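The Long Wait for a Robot That Can Tidy Up

Ask a new parent what they want from the future and you won't hear much about flying cars. They want something that will put the kitchen table back in order while they sit down for a minute.
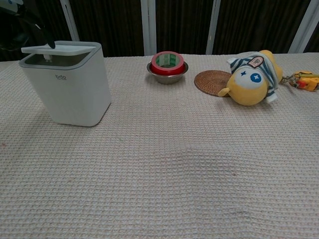
I have been thinking about that wish all summer, partly because my own table is a disgrace (mail, mostly, and one mitten from last winter), and partly because I spent a long and very pleasant day at Ikcombe, a small company that tests household machines for other people. They have a list of 42 everyday chores, and they will happily talk you through every one of them over coffee, which I let them do.

The chores sound so easy! Open a bin with a lid. Set a roll of tape in a steel bowl. Pick up a plush toy in a knit hat without dragging along the coaster it has flopped onto. You and I do these things while talking on the phone. For a machine, a lid is a real puzzle, as it swings on its own hinge and the finger has to follow it around, pushing just enough. Soft toys are worse, since they squash and roll and never lie the same way twice, and a keychain fastened to one will trail along behind and catch on whatever it likes. Even a tablecloth with a ripple in it can be a bother.

Folks have dreamed about this for a good long time. A clockmaker's ledger from 1781, which hangs in a copy on the wall at Ikcombe, has a sketch of a brass arm meant to pour tea, and I would dearly love to know how much of it landed in the saucer.

So can they do our chores yet? Some of them, slowly, on a good day. At Clillby, a parts shop that Ikcombe advises, an arm sorts 400 fittings in a shift and does it well, but the fittings are all alike and the light never changes. My house is not like that, and I doubt yours is either. The next round of home trials starts in September, and I have already asked if I can come back and watch the one with the laundry.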